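Petridis Songbook: The Live Recordings (2 CD set)

Wotis Records
Format: 2 CDs in a card gatefold with booklet
Catalogue no. 585
Listed: 2019-12-19
Availability: in stock

If you've been waiting for a proper recording of the Petridis songs with a full choir behind them, your patience has paid off. We've had a copy on in the shop nearly every day since the first box arrived, and we still haven't got tired of it! The set brings together both evenings of the Pavavwood concerts, held last March, and it keeps the songs in the order they were sung, so you get the whole shape of each night from the tuning up to the last encore.

Disc one is the gentler of the two. It opens with the choir on their own, very quietly, and for the first minute or so you may want to check that your speakers are switched on. Then the cello comes in underneath and the whole thing blooms. The early songs are mostly short (a few are over in less time than it takes to boil an egg) but they run into one another so naturally that you hear them as one long piece. The lullaby that closes the first half is the one customers keep asking us about when it's playing, and it is lovely, with the tenor line held right back until the final verse.

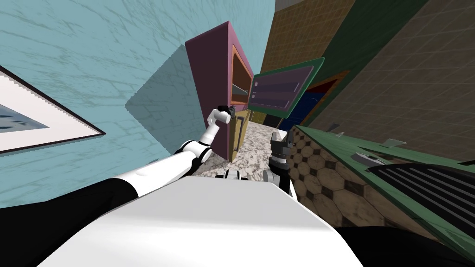 Disc two is where the brass turns up. The second evening was given to the bigger numbers, the marches and harvest songs and the three-part wedding suite, and you can hear the hall enjoying itself. Wotis have left the applause in after most tracks, though it's been trimmed so that it doesn't go on and on. There's some foot stamping in the wedding suite as well, and it's very hard to sit still through it. We'd suggest not playing this one while driving through a village.

The sound is excellent. Live choral recordings can be muddy, especially when there's an organ involved, but the words are clear all the way through and the low notes have real weight. The microphones seem to have been set fairly close to the soloists, with the choir spread wide behind them, and on headphones it's a treat - you can pick out the altos on one side and follow them for a whole song if you feel like it. On a small kitchen radio with a CD slot it still sounds warm and full. We tried both.

A word about the edition. This is the first pressing, limited to 2,000 copies, and each one comes with the longer booklet. It has all the lyrics in the original language and in English, side by side, plus notes on where the songs came from and how the arrangements were made. The print is a sensible size, too. Later pressings will have a shorter booklet with the English words only, so if you like to sing along in the original (we do, badly) then this is the one to go for.

The gatefold is thick card with a matt finish, and the discs sit in paper sleeves inside the pockets. They're a snug fit when new, so ease them out gently the first few times. There is no plastic tray to crack in the post, and it takes up hardly any room on the shelf.

What's on the discs

Disc one: the first evening
Prelude for unaccompanied choir
Songs of the Shore
The Lamp Lighter
Two Winter Carols
Lullaby for a Small House
Evening Hymn
Encore: The Ferry Home

Disc two: the second evening
Fanfare and Procession
Harvest Songs
The Miller's March
Wedding Suite
Song for the Road
Evening Hymn (with brass)
Encore: The Lamp Lighter

You'll notice that The Lamp Lighter and the Evening Hymn each appear twice. They're quite different performances, so do give both a go. The first Lamp Lighter is a solo with piano, slow and rather sad. The second has everyone in the building joining in on the chorus, including a good part of the audience, and it gets faster every time round until it more or less falls over the finish line. The brass version of the hymn is grander than the first, and which you prefer will probably depend on the weather.

If you already own the Sundex studio album of the same songs, is it worth buying this as well? We think so. The studio album is beautifully neat and has a couple of songs that weren't sung at Pavavwood, but it uses a small group of singers and no brass at all. The live set is bigger and rougher and a lot more fun. They make very good neighbours on the shelf, and plenty of our regulars have ended up with the pair.

Choirs may like to know that the arrangements heard on this recording are published as sheet music. We can order single copies or sets, for mixed voices with piano or organ. The brass parts are sold separately. Most of the shore songs are well within reach of an amateur choir, with nothing too high for the sopranos, and the wedding suite would make a terrific end to a summer concert. Ring or email us with the number of copies you need and we'll let you know how long they'll take.

Delivery and returns

CDs are sent in stiff card mailers. Orders for more than one title are packed together unless you ask us to split them. Unopened sets can be returned for a refund, and faulty discs will be replaced while we still have first pressings on the shelf. Please keep the booklet with the set if you're sending it back.

Gift wrap is available at the checkout (plain green paper, with a blank tag for your message).

You may also like
Petridis Songbook: Studio Album (Sundex, CD)
Petridis: Shore Songs for Mixed Voices (sheet music)
Pavavwood Brass: Marches and Processions (Wotis Records, CD)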